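Software Research / Motion and Perception / Gallery

Batetti Control Stack: Work in Pictures

The Batetti project develops the software that stands between a trained manipulation policy and the arm that carries out its commands. It is maintained by the Robot Software Group at Stindus, with contributions from Fivum on the planning side. The present gallery accompanies the February release and is intended for partner laboratories that are preparing to install it.

The release comprises four components: a motion server, a calibration tool, a perception service and a session recorder. Each may be installed separately. The motion server receives target poses from a policy or from an operator, checks them against the limits of the workcell, and passes a smoothed trajectory to the arm controller. Commands that would bring the fingers into the base, the mounting plate or the table are refused, and the reason for refusal is written to the log in plain words.

Base Frame and Self-Clearance
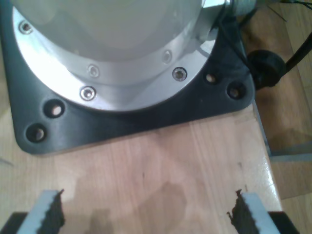 Self-clearance is computed from a simplified model of the arm in which every link is enclosed in a capsule. In the earlier version the base was treated as a single cylinder, and poses with the gripper folded back toward the mount were rejected even where there was ample room. The base and its plate are now modeled as two separate bodies. Laboratories that use a plate of their own design must enter its outline and thickness in the workcell file before the first motion command is sent. The motion server will not start with these values missing.

The permitted distance between the fingers and the base is set per site. Ambros Kaufmann, who wrote the clearance module, recommends that new sites keep the default value until they have recorded at least 100 sessions. After that the clearance report can be used to decide whether a smaller margin is justified. The report lists the closest approach in each session together with the commanded and measured joint positions at that moment.

Calibration of the Hand View

The calibration tool estimates the position of the camera relative to the gripper. It no longer requires a printed target. The operator moves the arm through a short series of poses, and the tool matches fixed features of the workcell across the recorded views. Screw heads, plate corners and table edges are suitable. Wood grain and glossy surfaces are given a low weight, as highlights shift with the viewing angle and may be mistaken for points on the table. Features that belong to the gripper itself are masked before matching begins.
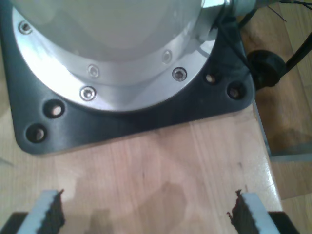

Text: Maëlys Leblanc | Editing: Benedikt Schnyder

The order of the poses has no influence on the result, but their spread does. Two views that differ by only a few degrees contribute little, and the tool will ask for a further pose where the spread is insufficient. A complete calibration uses 13 poses. The result is stored with the date, the software version and the remaining error, and the session recorder copies this record into every session made with it.

Sites that replace the fingers or the pads are asked to repeat the calibration. The mask for the gripper is drawn from the finger model, and a mask that is too small admits gripper pixels into the matching. This was the most frequent cause of poor results during testing at Wada, where the tool was used by staff who had taken no part in its development.

Perception and Planning for Cable Tasks

The perception service provides the planner with a list of candidate grasps and a confidence value for each. For network cables the candidates are placed along the free length, below the strain relief. The connector and its locking tab are marked as regions to be avoided. Port labels are read where legible, and a label that cannot be read is reported as unknown. The service does not infer a port number from its neighbors.

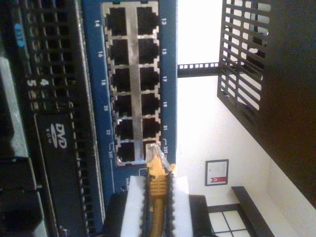

Planning proceeds in two stages. An approach path is found first, with the rack, the panels and any known cables treated as obstacles. The second stage covers contact, during which the gripper opening and the wrist force are supervised at a higher rate than the path itself. If the measured force exceeds the limit for the task, the motion server holds position and waits for the operator. It does not open the gripper by itself. Wiremu Fairweather of Fivum contributed the supervision code and maintains the table of force limits.

The evaluation set supplied with the release contains more than 2,000 sessions, of which 124 are cable tasks. All are provided in the format of the session recorder and can be replayed against the motion server without an arm connected. Replay is the recommended way to check a local configuration. Differences between the original and replayed trajectories are listed by joint and by time.

Requests for access to the evaluation set should be addressed to Burgi Fankhauser and should name the arm model, the controller version and the intended use. Access is granted per laboratory. Workcell files from partner sites are welcome and will be considered for the next release.

© Stindus, Robot Software Group | Contact | Back to top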